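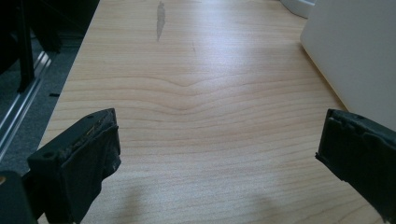
Unit 4: Reading Wood Grain and Surface Marks

Durkholm Evening Program, Furniture Care and Repair
Instructor: Derek Ashworth

Bring this handout to the Monday session along with your notes from Unit 3. We will go through sections 1 to 4 in class. Section 5 is for reading at home.

1. Where grain comes from

A tree adds a layer of wood each year. The part laid down in spring grows fast and is usually paler. The part laid down in summer grows slowly and is denser and darker. On the end of a log these layers show up as rings. On the face of a board they show up as lines, and the pattern of the lines depends on how the board was cut.

Plain-sawn boards are cut straight through the log. The rings meet the face at a low angle, so you get wide arches and V shapes in the middle and straighter lines toward the sides. Quarter-sawn boards are cut so the rings stand nearly upright. The lines run close and parallel, and in oak you may also see ray fleck.

Plain-sawn wood moves more across its width. Quarter-sawn wood moves less and costs more, as there is more waste in the cutting.

2. Solid, veneer or printed

Before you repair a top you need to know what it is. Check the following:

Edges. On solid wood the face grain carries over to the end and turns into end grain. On veneer there is a thin line where the sheet meets the core or the edge band.
Underside. Solid boards usually show related grain on both faces.
Repeats. A printed pattern repeats exactly somewhere if the piece is large enough. Real wood does not.
Feel. Open-grained woods such as oak and ash have pores you can often feel under a thin finish. A print may be embossed to imitate this, so do not rely on touch alone.

Do not sand a printed surface. There is no wood under the pattern, and the damage cannot be blended in. Veneer can be sanded lightly by hand, with care at the corners.

3. Common marks

White rings or haze: moisture in the finish. Often treatable without stripping.
Gray patches: worn finish, ingrained dirt or weathered wood. Clean first, then decide.
Black marks: iron and water reacting with tannin, mostly in oak. The stain is in the wood and usually needs oxalic acid.
Dark rings with a greasy feel: oil or wax. Try mineral spirits on a cloth.

Always test on a hidden spot and let it dry fully before you judge the color.

4. Class exercise

Work in pairs on the sample boards. For each board, write down the cut, the type of surface and the first cleaning step you would try. Boards 6 and 19 cause the most argument, so leave extra time for them. Nigel Sedgwick will have the hand lenses at the front bench – please return them before the break.

5. Reading

Course pack, pages 39 to the end of the chapter. Skip the part on bleaching for now – we cover it in Unit 5 with gloves and proper ventilation. Written answers to the exercise go in the tray by the door at the start of the next class.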